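How to Book a Cave Tour When Permits Are Limited

I got my spot in the Etar caves on the third try, and I made every mistake you can make on the first two. So let me save you some trouble!

Step 1: Find out who sells the permits
At Etar the park itself doesn't sell to visitors. Two outfitters do, Nison and Stuvier, and each one gets its own share of places. I spent my whole first year refreshing the Nison page without knowing that Stuvier still had openings (ouch). Look on the park's own site for the list of licensed companies and bookmark every one of them.

Step 2: Get your paperwork ready early
You'll need your passport number, an emergency contact and a health form. The form for the long route has to be signed by a doctor, and my doctor took eight days to get it back to me. Have it scanned and sitting on your phone before booking opens.

Step 3: Pick your route
The short route was $257 when I went and takes one day. The two-day route costs a whole lot more — $1,166 with meals, tent and porters — and you need to be okay with ropes and wading up to your waist. If you've never done anything like it, start with the short one. I loved it.
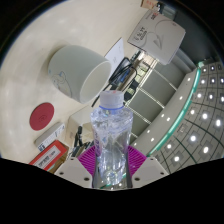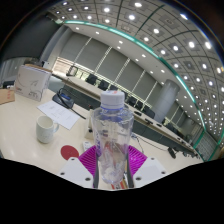

A clear plastic bottle with a white cap, in both photos.

Step 4: Be online when booking opens
My season opened in October, at 9 in the morning local time. Local time for the cave, that is, and I got that wrong on my second try. Log in beforehand, save your card details and have a backup date picked out. There were 205 places left when I got in, and by the time I'd found my wallet the weekends were gone.

Step 5: Ask to be put on the waiting list
People drop out all the time. My friend Rocío Ríos got her place this way, with four days' notice. Email the office instead of using the web form, and say which dates you could really make.

Step 6: Pack light
Bring long pants, two pairs of wool socks, a dry bag and a water bottle you can refill at camp. Helmets and headlamps come from the outfitter. Leave the drone at home — the rangers will hold on to it at the gate until you come out.

For a bed the night before, I stayed in Espinoza, the last village on the road. The park shuttle picks up by the church at 6:30, and the bakery across the street opens at 6.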